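Workplace Tips: Sharing the Break Room Table With the Clearing Arm

Getik has placed a clearing arm at the break room table in its Fagerlund office. The arm now handles part of the tidying that staff used to share by rota. Employees are asked to follow the guidance below.

Before a clearing run
Leave plates flat and well inside the edge of the table. Stand cups upright. Small items should be set in a row with a little space between them.
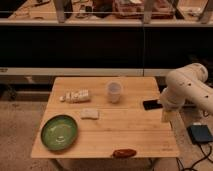

Take phones, keys and badges with you when you leave your seat. The arm does not know whose property it is handling. Move anything lying at the front edge toward the middle.

Keep bags and chairs off the carpet on the arm's side, and do not step on the cables. Stay 2 feet back while the arm is moving.

What changes for staff
The rota has ended. The 4 employees who held kitchen duty have returned those hours to their regular work, and no positions were removed. Wiping the table and washing dishes are still done by hand. Wipe with a damp cloth, never a soaked one, and dry along the seams between the boards.

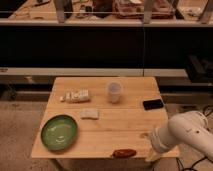
FAGERLUND, June 25, 2026
Staff at the Gorham office will receive the same guidance in August. Questions about shift times or duties should go to a supervisor. Report faults to the Temonar service desk, extension 2616.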